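Bench Operator, Craft Tools — Flandon site, 2 openings

Bindside packs small tools for people who make models, cut stencils and bind their own books. For years the last job before the box was putting caps on knives, by hand, all shift. Four of us have done that job. We don't miss it, although we do miss the radio, which the new cell's fans have made pointless.

The capping now goes to a two-armed bench cell we call Mikero, and the people who used to do it run the cell. We need two more of them.
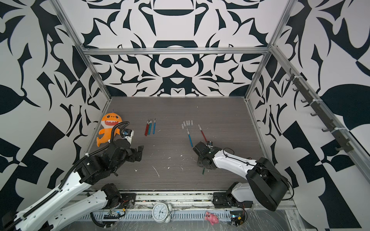

Posted by the Bench Lead, Flandon
6/19/19

You would look after one cell to start with and a second by March, if you want it. The arms do the reaching and gripping. You lay out the work, watch how it goes, step in when it goes sideways, and write down what happened in words the day shift can read. You also decide when to stop, and no one upstairs will argue with you about it. (They used to. We have it in writing now.)

A cap goes over a short, pointed blade, and the blade has no interest in whether the thing holding it has skin. Gloves are supplied. So is training, 18 paid hours of it before you run a shift alone. 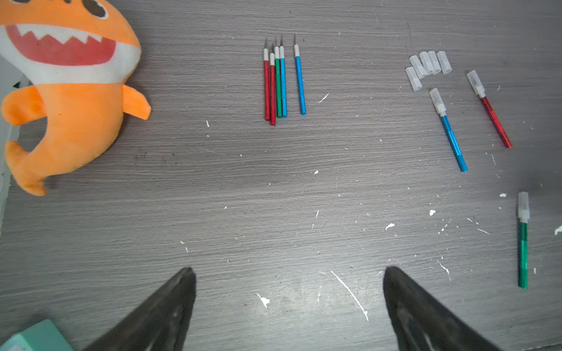
Careers > Production and Packing

What changes, if you come from hand packing: your wrists get a rest and your eyes don't. There is more standing and thinking, and a good deal more waiting, which some people find harder than the capping. You will be asked for your opinion and then asked to log it in Wan, our shift software, which has opinions of its own about commas.

What we want: steady hands, patience, some time on a shop floor of any kind. You don't need to code. If you have ever talked a copier out of a bad mood, say so in your letter.

What we offer: $23 an hour, five weeks' paid leave after the first year, day shifts only, and a chair that goes up as well as down.

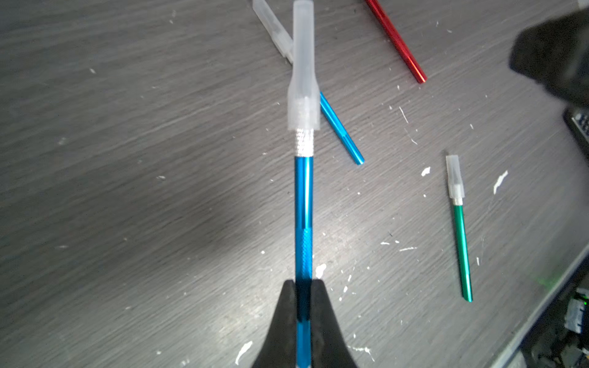 Will the cell end up replacing the operators too?
Our agreement with the packing crew says no operator job is cut because of a cell, and it runs for five years. After that we would have to sit down and agree on it again, and operators will be at the table.

To apply, send one page and a phone number to the Flandon front desk, marked "Bench." Ask for a visit before you decide. We'd like you to watch a full hour — the dull parts included — and then tell us if you still want it.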